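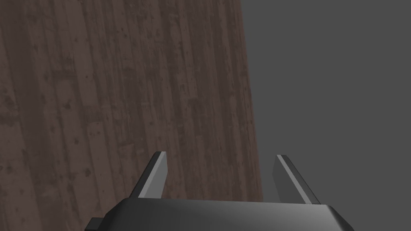
*Weathered planks with knots and dark seams (computer rendering)*

**Plank flooring** is a floor covering made of long, solid boards laid side by side. It is one of the oldest kinds of wooden floor and is still used in houses, barns, porches, and public halls. The boards may be nailed to joists, fixed to a subfloor, or joined along their edges. Plank floors differ from parquet, in which short pieces are arranged in a pattern.

## Construction

The simplest plank floor has square-edged boards laid against each other and nailed through the face. Gaps open between the boards in dry weather and close again in damp weather. Tongue-and-groove boards have a ridge cut along one edge and a matching slot along the other. They can be nailed through the tongue, so the nail heads do not show once the next board is in place.

Boards are usually laid at right angles to the joists. End joints are staggered and fall over a joist where there is no subfloor. A narrow space is left at the walls and covered by a baseboard.

## Wood

Both softwoods and hardwoods are used. Pine and fir are easy to cut and nail but dent under heavy furniture. Oak, maple, and many tropical hardwoods wear more slowly and are harder to work by hand. Knots are common in cheaper grades. A tight knot causes little trouble, while a loose one may fall out and need to be plugged.

Wood color changes with light. Cherry darkens and walnut tends to become paler. Where a rug or cabinet has stood for many years, the boards underneath often keep a different shade from the rest of the room.

## Finish and wear

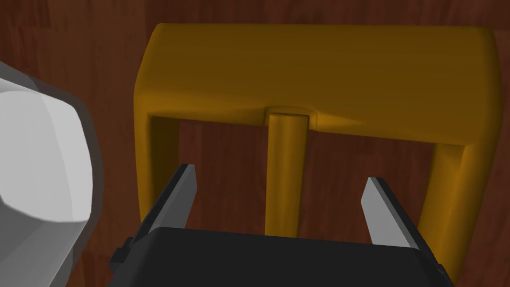
*Yellow stool-shaped object on reddish-brown wood (computer rendering)*

Older floors were often left bare and scrubbed with sand or soap. Wax, oil, shellac, and varnish came into use at different times, and many modern floors have a polyurethane coating. Oil soaks into the surface and can be renewed in patches. Polyurethane forms a film, and a badly worn area usually means sanding the whole floor.

Grit carried in on shoes is a common cause of scratches. Felt pads are fitted under chairs and stools to limit marking.

## In Layug

The plank floors of Layug are known for their wide boards, which were sawn locally and fixed with wooden pegs. A survey by Remedios Lumbao and Ariel Javier recorded 233 houses in the town with at least one original floor. Of these, 10 had boards running unbroken from wall to wall.

The Uka sawmill supplied much of the later timber. Its foreman, Bienvenido Dimaculangan, kept a cutting book listing three board widths, the widest reserved for front rooms. The book is held at the town library and is open to readers each June.

## See also

- Baseboard
- Joist
- Parquet
- Subfloor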